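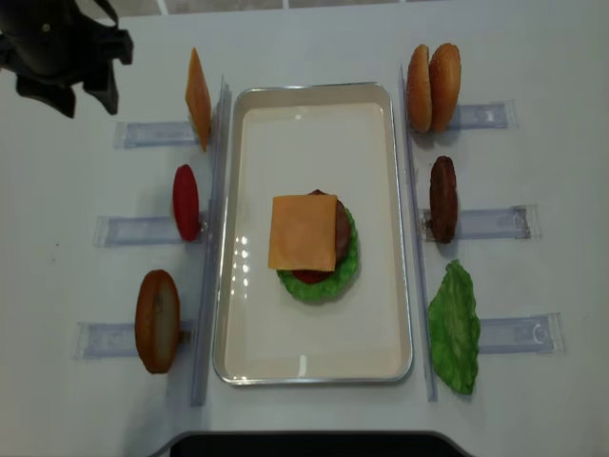 Garnus 공개일 시연 데이터

Garnus는 Cernex가 Damonau 작업실 공개일에 진행한 햄버거 쌓기 시연을 기록한 로봇 조작 데이터입니다. 공개일은 10/01/2023이었고, 작업실 문을 연 시간 동안 방문객 앞에서 돌린 에피소드만 들어 있습니다. 준비 기간에 찍은 연습 기록과 그 뒤 3월에 같은 장비로 다시 수집한 기록은 별도 저장소에 있으며 여기에는 섞지 않았습니다.

이 문서는 데이터를 내려받기 전에 읽는 용도로 썼습니다. 설치 방법보다 시연이 어떻게 진행됐는지, 기록에서 무엇을 믿어도 되고 무엇을 조심해야 하는지에 지면을 더 썼습니다.

개요

이름: Garnus
작성: Cernex
수집 장소: Damonau 작업실
에피소드 수: 330
카메라 수: 2 (고정 카메라, 손목 카메라)
조작 방식: 원격 조종
작업: 장난감 햄버거 재료를 거치대에서 집어 쟁반 위에 쌓기
언어 지시문: 한국어, 일부 영어 병기
상태: 공개 완료, 주석 수정 진행 중

시연 작업

흰 탁자 가운데에 금속 쟁반을 놓고 그 양쪽에 투명한 레일과 거치대를 둡니다. 재료는 빵, 패티, 치즈, 토마토, 양상추이고 모두 장난감입니다. 로봇은 거치대에 세워진 재료를 하나씩 집어 쟁반 안에 눕혀 쌓습니다. 재료를 세워 두는 이유는 그리퍼가 옆면을 잡기 쉬워서입니다. 탁자에 납작하게 눕혀 놓은 치즈나 토마토는 손가락이 밑으로 들어가지 않아 연습 때부터 실패가 많았습니다.

쌓는 순서는 방문객이 정했습니다. 진행자가 순서를 물어 지시문으로 입력하면 조종자가 그대로 따라갔습니다. 그래서 이 데이터에는 보통의 햄버거와 다른 순서가 꽤 있습니다. 양상추에서 시작하는 에피소드도 있고 치즈를 패티보다 먼저 놓는 에피소드도 있습니다. 오류로 보고 지우지 말아 주십시오. 지시문과 실제 순서가 맞는지는 order_match 필드로 확인할 수 있습니다.

에피소드는 빈 쟁반에서 시작하기도 하고 앞 방문객이 쌓다 만 상태에서 이어지기도 합니다. 이어받은 에피소드는 start_state 값이 partial입니다. 앞 에피소드의 번호는 parent_id에 적혀 있으나, 중간에 쟁반을 정리한 경우에는 비어 있습니다.

공개일 진행

한 차례의 시연은 설명, 순서 정하기, 쌓기, 정리로 이루어졌습니다. 설명은 녹화하지 않았습니다. 녹화는 조종자가 시작 버튼을 누른 때부터 정지 버튼을 누를 때까지이고, 정리 동작은 대부분 빠져 있습니다. 정리까지 찍힌 에피소드에는 has_reset 표시가 있습니다.

입장 인원은 100명으로 제한했습니다. 방문객은 안내선 밖에서 보았고, 탁자 위의 재료에 손을 대는 일은 진행자만 했습니다. 조종을 직접 해 보고 싶다는 요청이 많아 오후 일부 시간에 체험 순서를 넣었습니다. 체험 기록은 operator 값이 guest이며, 개인을 구분하는 번호는 부여하지 않았습니다. 움직임이 끊기거나 같은 재료를 여러 번 놓치는 구간이 많으므로 모방 학습에 쓸 때는 따로 다루는 편이 좋습니다. 기본 분할에서는 guest 에피소드를 학습용에 넣지 않았습니다.

음성은 저장하지 않았습니다. 방문객이 말한 순서는 진행자가 글로 옮긴 것만 남아 있고, 옮기면서 존댓말과 군말을 정리했습니다.

파일 구성

episodes/ 에피소드별 폴더
episodes/번호/fixed.mp4 고정 카메라 영상
episodes/번호/wrist.mp4 손목 카메라 영상
episodes/번호/state.parquet 관절 각도, 그리퍼 열림 정도, 조종 명령
episodes/번호/meta.json 지시문, 시작 상태, 결과, 조종자 구분
splits/ 학습용과 평가용 목록
notes/ 공개일 진행 메모
CHANGES.txt 수정 기록

영상과 상태 값은 같은 시계로 찍은 시각을 기준으로 맞췄습니다. 손목 영상이 고정 영상보다 조금 늦게 시작하는 에피소드가 있으니 프레임 번호로 짝을 짓지 말고 timestamp 열을 쓰십시오.

카메라별 특징

고정 카메라는 쟁반과 양쪽 거치대를 한 번에 담습니다. 쌓인 순서를 판정하거나 남은 재료를 확인할 때는 이쪽이 낫습니다. 다만 투명한 레일과 거치대는 흰 탁자 위에서 윤곽이 약하고, 쟁반 안쪽에 천장 조명이 비쳐 밝은 점이 생깁니다. 색만으로 영역을 나누는 방법은 이 부분에서 자주 틀렸습니다.

손목 카메라는 검은 그리퍼 손가락이 화면 아래쪽에서 올라오는 구도입니다. 재료에 다가가는 각도를 보기에 좋지만 손가락이 가까운 재료를 가리는 일이 많습니다. 양상추는 가장자리가 물결 모양이라 일부만 보일 때 검출이 특히 불안정합니다.
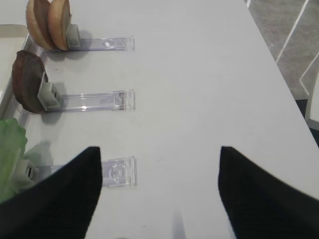

한 방문객은 재료가 거치대에 반듯하게 서 있어야만 집을 수 있다면 주방에 가져갔을 때 무엇이 남느냐고 물었습니다. 그는 빵이 접시에 겹쳐 있거나 양상추가 바닥에 붙어 있는 경우도 보고 싶다고 했고, 지금 시연은 집기보다 놓기를 보여 주는 데 가깝다고 평했습니다.

맞는 지적이라고 생각합니다. Garnus에서 재료의 처음 위치는 거치대로 제한되어 있고, 집는 자세의 다양성은 그만큼 작습니다. 이 데이터로 학습한 정책이 흩어진 재료를 집을 수 있다는 근거는 없습니다. 반면 놓는 쪽은 순서와 쌓인 높이, 아래층이 어긋난 정도가 에피소드마다 다릅니다. 데이터를 쓰는 분들도 결과를 적을 때 이 차이를 밝혀 주시기 바랍니다.

같은 질문을 받은 뒤 재료를 탁자에 눕혀 놓고 몇 차례 더 돌려 보았습니다. 조건이 달라 정식 목록에는 넣지 않았고 notes 폴더의 메모에 경과만 적었습니다.

결과 표시

result 필드의 값은 다음과 같습니다.

done 지시한 순서대로 쌓고 그리퍼가 물러난 상태에서 끝남
shifted 순서는 맞으나 한 층 이상이 쟁반 바닥으로 미끄러짐
dropped 재료가 쟁반 밖에 떨어짐
stopped 조종자나 진행자가 중간에 멈춤
unclear 영상으로 판정할 수 없음

판정은 검토자 2명이 따로 영상을 보고 적은 다음 서로 다른 것만 다시 보았습니다. 치즈가 한쪽으로 밀려 나와 있어도 아래 재료 위에 얹혀 있으면 shifted로 치지 않습니다. 이 기준은 검토 도중에 정해졌고, 먼저 판정한 에피소드도 같은 기준으로 고쳤습니다.

stopped가 꼭 실패를 뜻하지는 않습니다. 다음 차례가 밀려 멈춘 경우와 방문객이 순서를 바꾸고 싶다고 해서 멈춘 경우가 섞여 있습니다. 사유가 메모에 남아 있으면 stop_reason에 옮겨 적었습니다.

불러오기

저장소에 든 Hung 도구로 읽는 것을 기준으로 했습니다. Hung은 Cernex 내부에서 쓰던 읽기용 스크립트이며 폴더 경로만 지정하면 에피소드 목록과 두 영상의 시각 맞춤까지 처리합니다.

python hung.py list --root episodes
python hung.py show --root episodes --id 에피소드번호
python hung.py export --root episodes --split train

다른 도구로 읽어도 문제는 없습니다. 상태 파일은 표준 parquet 형식이고 각도 단위는 라디안입니다. 그리퍼 값은 클수록 열린 상태입니다.

알려진 문제

투명한 거치대의 윤곽 주석은 아직 완전하지 않습니다. 레일과 거치대가 만나는 부분에서 두 주석이 겹치는 경우가 있습니다.

빵 주석에서 위쪽과 아래쪽 구분이 빠진 에피소드가 있습니다. 손목 영상에서는 깨가 보이지 않는 각도가 있어 검토자가 bun으로만 적었습니다.

오전 기록 일부는 조명을 바꾸기 전에 찍혀 그림자 방향이 다릅니다. lighting 필드로 걸러낼 수 있습니다.

영어 지시문은 한국어를 보고 나중에 옮긴 것이며 방문객이 말한 문장이 아닙니다.

개인정보

두 영상 모두 작업 영역을 향해 있었으나 방문객의 손이나 옷이 들어온 구간이 있었습니다. 해당 구간은 공개 전에 잘라 냈고, 잘라 낸 뒤 작업이 이어지지 않는 에피소드는 통째로 뺐습니다. 빠진 에피소드 때문에 번호가 연속되지 않습니다.

이용 조건

연구와 교육 목적으로 쓸 수 있습니다. 재배포할 때는 이 문서를 함께 넣고 수정한 내용을 적어 주십시오. 결과물에 표기할 이름은 Cernex Garnus 공개일 시연 데이터입니다. 오류 신고는 저장소의 이슈란에 에피소드 번호와 시각을 적어 남기면 확인 후 CHANGES.txt에 반영합니다.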